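Last updated in September. Applies to the two-arm cell with the Brukell and Kutivura grippers.

# Comparing two grippers with a block-sorting test

Most gripper spec sheets list stroke, force and weight. Those numbers help you rule out a gripper that can't do the job, but they say little about how it behaves on small parts lying close together. This page walks through the sorting test we use to compare two grippers on the same pair of arms. Plan on one afternoon for setup and another for the runs.

## What you need

- Two arms of the same model, mounted side by side
- The two grippers you want to compare
- A controller that can log every command and every motor current (we use a Durkent)
- A fixed camera that covers the whole work area
- A flat white floor panel
- A shallow tray with compartments
- Small blocks in at least two colors

Buy more blocks than you think you need. They end up behind the arms and under the bench.

## Step 1: Set the arms up the same way

Mount both bases at the same height and the same distance from the tray. Check this with a ruler, then check it again after the first warm-up, as base screws can settle.

Give both arms the same speed limit and the same acceleration limit. If one gripper is heavier, update the payload setting for that arm only. Leave everything else alone. It is tempting to tune each arm until it looks its best, but then you are comparing your tuning.

Route the cables with enough slack to reach every corner of the panel. Move each arm by hand through its full range with the power off and watch for cables that pull tight or catch on the shoulder.

## Step 2: Calibrate the closing position

Close each gripper on a single block and note the motor current when the block stops slipping under a light tug. Add a small margin and save that value as the grip limit. On our Brukell the limit came out at 337 mA and on the Kutivura at 212 mA. These are settings, and a lower number doesn't make a better gripper. The two have different gearing.

Repeat the check with the block turned 45 degrees. If the block pops out when held by its corners, look at the pads before you raise the current. Worn or dusty pads cause most of the trouble at this stage.

## Step 3: Lay out the blocks

Spread some blocks loosely and leave others touching. Loose blocks are easy and will make any gripper look good. The tight groups are where the differences show up, because the fingers need room to get down on either side.

Keep the two arms' pick areas apart for the first runs. Let them share the tray only once each arm can finish alone without a stop.
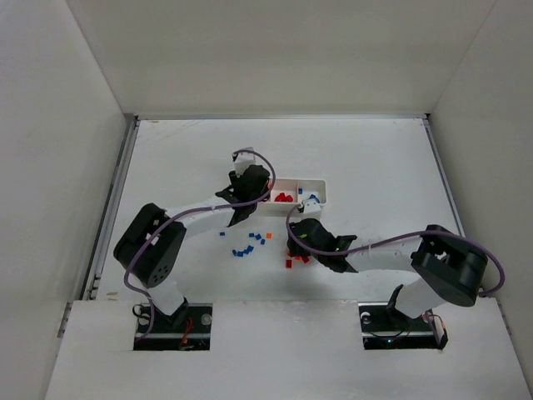

Should both arms reach into the tray at the same time?

Only after you have set a keep-out zone between them. Start with one arm waiting until the other has lifted clear, and measure how much time that costs. For short tests the wait is usually acceptable, and a collision at the wrist can cost you a week of repairs.

## Step 4: Run the test

One run is a full clear of the panel. Each pick attempt gets one of four results in the log:

1. **Clean** – picked and placed on the first close
2. **Retry** – needed a second close on the same block
3. **Drop** – picked, then lost on the way to the tray
4. **Push** – the fingers moved a neighboring block out of place

Don't leave out pushes. They don't count as failures in most published tests, but a gripper that shoves blocks around makes the next pick harder, and the cost turns up later in the run where you won't connect it to the cause.

Swap the grippers between the left and right arms halfway through. This step is a nuisance and people skip it. We skipped it in our first round and had to throw the results away, as the left arm had a little more play in the shoulder than the right. Any gripper on that side would have scored worse.

We aim for 700 attempts per gripper per side. With the repeats and a few restarts, our last comparison came to 3,042 attempts in the log.

## Step 5: Read the results

Sort the attempts into loose and touching blocks before you work out any rates. A single overall score hides the part you care about.

Then look at the currents. A slow rise over the session often means the pads are picking up dust or the motor is getting warm. If the rise is large, wipe the pads, let everything cool down and run a short block again to see which one it was.

Watch the camera recording for each drop. The log says when a block was lost and the video usually says why. Ours were mostly off-center picks, which pointed to camera calibration and had little to do with either gripper.

## Common problems

**The gripper closes above the block.** Recheck the floor height in the controller. Scuffed panels are fine, but a panel that isn't seated flat will throw off every pick on one side.

**One color gets missed more often.** Lower the camera exposure a step. Red and orange are easy to mix up when the picture is too bright.

**The arm stops with a current fault near full reach.** Move the pick area closer to the base. The Olaniyan pads we tried add enough weight at the tip to matter when the arm is stretched out.

**Results change after lunch.** Check for sunlight on the panel. Close the blinds and log the time of each run, so you can drop the bad ones later.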